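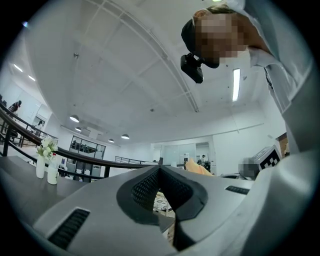

Artificial flowers

Artificial flowers (also silk flowers, faux flowers, or just "fakes" in the trade) are imitations of natural flowers made for decoration. Used in homes, offices, shops, hotels, hallways, on graves, hats, cakes. Sold as single stems, as bunches, or ready arranged in a pot or vase. This article is mostly on the small table arrangement: a short bunch in a small vase, put on a desk, side table or landing. For wreaths see Wreath. For dried flowers see Dried flower.

Names

"Silk flower" is an old name and mostly wrong now. Most are polyester cloth on a plastic or wire stem. Real silk ones are still made but cost a lot more. "Permanent botanical" turns up in catalogues, hardly ever in speech. "Plastic flowers" strictly means the moulded kind, though plenty of people say it for all of them, usually rudely.

Materials

Petals: polyester, cotton, paper, latex-coated foam, moulded plastic, occasionally real silk. Cloth petals are stiffened with a size, cut with a die, then pressed in a heated mould to get the curl and the veins. Paper ones are cut flat and shaped by hand over a ball tool.

Leaves: usually cloth with a plastic rib glued on the back. On cheap bunches the leaf simply slides up the stem on a collar, and slides down again later. A dab of clear glue holds it.

Stems: plastic over wire. The wire matters. No wire, no bending, and the bunch stands like a brush.

"Real touch" means a coating, latex or similar, that makes the petal feel cool and slightly damp. Tulips, orchids and calla lilies suit it. Roses less so.

Colours

White and cream are the safe sellers. They go with any wall and they fade less visibly than reds and purples, which can turn a sort of brown-pink in a sunny window. Mixed white and cream bunches look more natural than pure white, as few real flowers are one flat white all over. Green leaves are normally left in. A bunch with no leaves looks bald.

Against white walls a white arrangement can vanish a bit. A dark table top helps, grey or black or stained wood. On a pale table it is the leaves that do the work.

Vases

A small vase for a small bunch. The usual florist's advice is flowers one and a half times the height of the vase, but with artificials many people go shorter, as the heads are heavy and there is no water at the bottom to keep things upright.

White ceramic is common. So are glass, tin and concrete. Clear glass shows the stems, and artificial stems are the worst bit, so either hide them or fill the vase:

gravel or sand, cheap and heavy
dry foam, cut to fit, stems pushed in
plaster, permanent, so get the arrangement right first
clear resin sold as "fake water", poured in and left to set

The last one yellows in time. It also can't be undone, see plaster.

A light vase should be weighted whatever it is made of, particulary on landings and near stairwells where bags and coats go past. Stand it in from the edge. Not on top of a handrail or a balustrade, ever.

Arranging

Bunches come squashed flat in the box and need opening out. Sellers call this fluffing. Start from the middle stem, bend each one outwards, then twist the heads so they don't all face front. Leaves last. Five minutes for a small bunch, an hour for a big pedestal piece.

Odd numbers of heads are traditional. 5 or 9 in most small bunches. Even numbers look fine too if the heads are different sizes.

Creases from packing come out with steam. Kettle or clothes steamer, held well back. An iron will flatten the petals for good. A hairdryer on low works for leaves.

If the stems are too long, bend the ends back on themselves before cutting. Wire cutters, not scissors. Scissors lose.

Placement

In shared buildings small arrangements tend to end up in the same spots: reception desks, landing tables, the ledge outside meeting rooms, toilets. Landings and mezzanines are popular as they are often too dim or too dry for live plants and no one has watering on their list. The table is usually shared with other things, bottles, keys, post, a phone charging. A low bunch copes with this. A tall one gets knocked.

Direct sun is the main enemy, then kitchens. Grease in the air sticks to cloth petals and dust sticks to grease.

Cleaning

Dust is what gives them away. Once a week with a soft brush or a feather duster, or once a month with more effort.

Cloth: cool hairdryer, or shake in a bag with a handful of salt. The salt picks up the dust. Old trick, works on polyester, less good on velvet petals. Shake the salt out outdoors.
Plastic and latex: damp cloth, drop of washing-up liquid. Dry with another cloth.
Paper: dry brush only.
Real silk: dry brush only, or leave to someone who knows.

Sprays are sold for the job. Test on a back leaf first, as some dyes run. Bleach is a bad idea on white polyester, it goes yellow and the glue lets go. Bottles of cleaner should be lidded and put away after use, not left beside the vase, where a drip can mark both the table and the leaves.

Cheap bunches are generally not washed at all, just replaced.

Lifespan

Indoors, away from windows, four years or more before the colour goes. In a south-facing window maybe one summer; August does most of the damage. Outdoors only UV-treated stems are worth buying. Even those look tired after a couple of winters.

Trade

Most are machine cut and hand assembled. The heads are still pushed onto the stems by people, one at a time. A medium-sized maker such as Yimyam lists almost 4,000 different stems, though many of these are the same flower in other colours. Firkley sells mainly to offices and rents by the quarter: arrangement goes out, comes back, is steamed and brushed and goes to someone else. Grerus does vases and dry foam only, no flowers.

Buppha Thepsuriya, a maker of paper and cloth flowers who taught evening classes in Stamton, is known for the "loose hand" style, in which stems are dropped into the vase from a small height and only two or three are then moved. Her classes ran on a Wednesday. Several of her patterns for white ranunculus and small cream roses are still copied, often without her name. Her handbook recommended leaving one flower in every bunch slightly spoiled, a bent petal or a brown edge painted on.

Opinion

Divided. Objections: plastic waste, dust, looks dead because it is. In favour: no pollen, no water to spill or go green, no poisoning the cat (lilies), and no cost after the first. Some hospital wards refuse fresh flowers and a few refuse artificial as well on cleaning grounds, so ask first.

Environmental arguments go both ways. Cut flowers may be flown in and last a week. Polyester doesn't rot and mixed wire, cloth and plastic is hard to recycle. Second-hand is the usual compromise, charity shops have boxes of them. Stems can be pulled apart and the wire reused.

Etiquette guides used to be firm that artificial flowers did not belong on a dining table. Newer ones mostly don't mention it.

See also

Dried flower
Flower arranging
Houseplant
Vase
Wreath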